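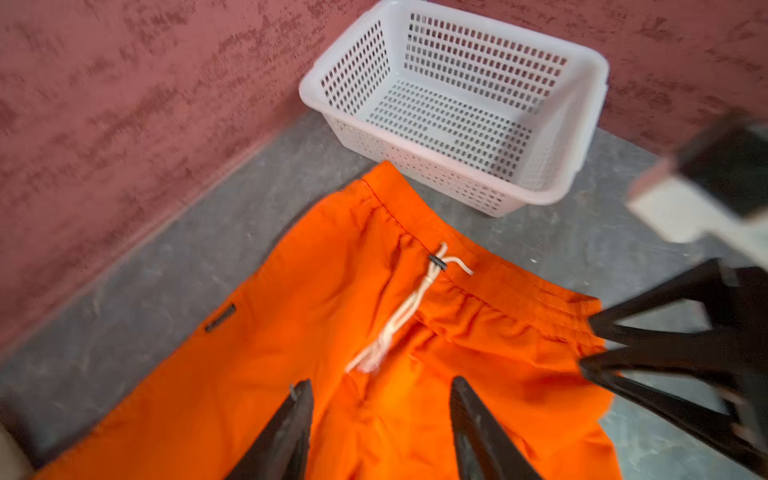

*Wrist cam, floor cell. Orange item w/ drawstring, white basket behind it against the wall.*

# floor-pick cell, Gronora room: setup + upkeep

Notes for whoever runs the cell next. Wrote this fast on March 13, 2022, fix what's wrong. Maintainer: Fermín Escobar (Cutilville side). Starnitz has its own cell and its own README, don't mix the two, their offsets are differnt.

## What it does

Picks clothes off the concrete, drops them in the basket. One garment per episode. Basket starts empty, every time. Check it.

## Power up

1. E-stop IN. Main switch on. Wait for the controller to finish beeping.
2. Cameras before arm. If the wrist cam comes up second it grabs the wrong port and you get a black stream.
3. Release E-stop, home the arm. Keep feet out of the garment area.
4. Run `cell_check.sh`. Four green lines. Yellow on the gripper line = finger homing, see below.
5. Basket into the corner, tight to the wall.

## Floor zone

- bare concrete, no mat. Tried a mat, fingers dug into it
- sweep before each block. Grit gets in the finger linkages
- garment goes down flat, waistband toward the basket
- don't smooth out every wrinkle. Wrinkles are fine, we want them
- drawstrings stay ON TOP of the fabric, never tucked under
- cord stoppers ok, leave them on

## Floor height

This is the one that bites. Floor isn't level, and the z offset drifts after any bolt work on the base.

 z_floor_mm: 14
 approach_speed: 50
 grip_force: low

To redo it: arm over bare concrete, jog down slow till a sheet of paper drags under the fingertips, hit save. Do it at the basket side and again at the near side. Keep the higher number. `approach_speed` is percent, not mm/s (yes somebody put it in as mm/s).

Too low: fingers scrape, tips wear, arm faults. Too high: closes on air, or gets one layer and drops it halfway.

## Fingers

- screw near the tip works loose. Snug it every morning, hand driver only, no drill
- lint in the joints: dry brush first, then tweezers. No oil, it ends up on the clothes and then on everything
- threads from frayed cord ends wrap the pivot. Looks like a motor fault, it's not. Power off and pull them out
- yellow on homing: open/close by hand with power OFF, feel for a gritty spot, clean, rerun the check
- spares in the Cabral box, bottom shelf. Left and right are NOT the same part

## Wrist camera

Wipe the lens with the gray cloth, not your shirt. Motion blur on the fingers while the arm moves is normal and we don't filter it. Blur on the floor when the arm is parked is not normal, bracket is loose. After tightening redo the hand-eye calibration, no shortcuts.

White basket will blow out if exposure is on auto. Lock it.

## Data

334 episodes so far from this cell. One folder each:

 episode/
 wrist.mp4
 joints.csv
 notes.txt

`notes.txt` is free text. Write garment type, color, anything weird. If you can't tell pants from shorts just put "bottoms". Failed picks stay in, tag them `fail`. Episodes where a person reached in get tagged `touch` and are left out of the traning split.

## Known problems

- thin slick fabric slides when only one finger lands. Lower the approach speed, helps a bit
- drawstring sometimes gets grabbed instead of the waistband. Lifts, swings, drops. Still counts as a fail
- basket creeps away from the corner over a long run. Push it back between episodes, not during
- arm cable rubs at the elbow. Taped for now, real sleeve on order, should be here in May

## Shutdown

Park pose, E-stop in, main off. Copy logs first, the local disk wipes on boot. Basket upside down on the shelf so it doesn't collect dust.

Questions to Fermín. Put changes in `CHANGES.md` with your initials.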